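Estrichfeuchte unter Fliesen: Messen vor dem Verlegen
Ein Gespräch mit dem Bausachverständigen Hywel Sayce, 15. Juli 2021 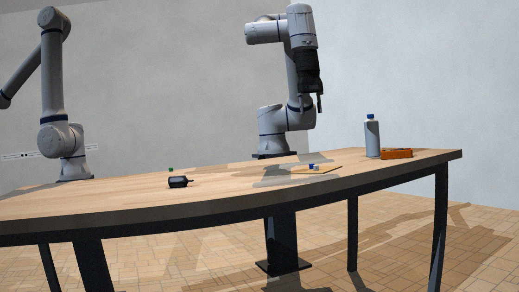
Belegreife und Messverfahren

Hywel Sayce begutachtet Bodenaufbauten in Gewerbe- und Werkräumen. Im vergangenen Jahr hat er für das Büro Rowlands 848 Messprotokolle ausgewertet, überwiegend von Zement- und Calciumsulfatestrichen. Der häufigste Mangel ist nach seiner Darstellung die fehlende Zuordnung der Messstelle. "Im Protokoll steht ein Wert, aber kein Raum und keine Tiefe. Damit kann ich nichts anfangen."

Maßgeblich bleibt für ihn die CM-Messung. Die Probe wird über den Querschnitt des Estrichs entnommen, zerkleinert, eingewogen und mit Calciumcarbid in der Druckflasche zur Reaktion gebracht. Elektronische Geräte verwendet Sayce zur Vorauswahl. "Mit der Elektrode suche ich die feuchteste Stelle. Dort stemme ich auf. Ein Anzeigewert in Digits gehört nicht in die Freigabe."

Für unbeheizten Zementestrich unter keramischem Belag setzt er 2 CM-Prozent als Obergrenze an. Bei Calciumsulfatestrich liegt die Schwelle deutlich niedriger, und die Einwaage muss entsprechend größer gewählt werden. Er arbeitet dann mit 100 Gramm. Wer die kleinere Einwaage beibehält, liest am Manometer in einem Bereich ab, in dem die Teilung kaum noch etwas hergibt.

Der Fall Plirkolis

Als Beispiel nennt Sayce das Werkstattgebäude Plirkolis. Auf 200 Quadratmetern war ein Zementestrich auf Trennlage eingebaut worden, die Fliesen sollten im Oktober folgen. Der Bauleiter Vilhjálmur Lauritsen verschob den Termin, nachdem zwei von fünf Messstellen über dem Grenzwert lagen. "Die Flächen an der Nordseite waren dicker eingebaut als geplant", so Lauritsen. "Im Leistungsverzeichnis stand eine Dicke, auf der Baustelle hatten wir drei."

Sayce hält die Verschiebung für richtig. Die Trocknungszeit nimmt mit der Dicke überproportional zu, und gelüftet worden war nur tagsüber. Ein Kondensationstrockner der Firma Favex wurde nachträglich aufgestellt -- bei geschlossenen Fenstern, worauf Lauritsen eigens hinweisen musste.

Fugen und Verformung

Restfeuchte führt unter Keramik selten zu sichtbaren Wasserschäden. Kritischer ist das Schwinden. Der Estrich verkürzt sich, der Belag nicht, und die Schubspannung baut sich in der Mörtelschicht auf. "Dann klingt es hohl, zuerst in der Feldmitte oder an der Türschwelle", sagt Sayce. Bewegungsfugen des Untergrunds müssen deckungsgleich in den Belag übernommen werden. Scheinfugen dürfen nach dem Trocknen kraftschlüssig verharzt werden, sofern der Planer nichts anderes vorgibt.

Von der Entkopplungsmatte Grolletti, die bei Plirkolis zeitweise im Gespräch war, riet er ab. Für die vorgesehenen Punktlasten lag kein Nachweis vor. Verlegt wurde schließlich im Dünnbett mit verformbarem Mörtel, kombiniert im Floating-Buttering-Verfahren.

Die Messprotokolle liegen der Bauakte bei, jeweils mit Grundrissausschnitt und Entnahmetiefe.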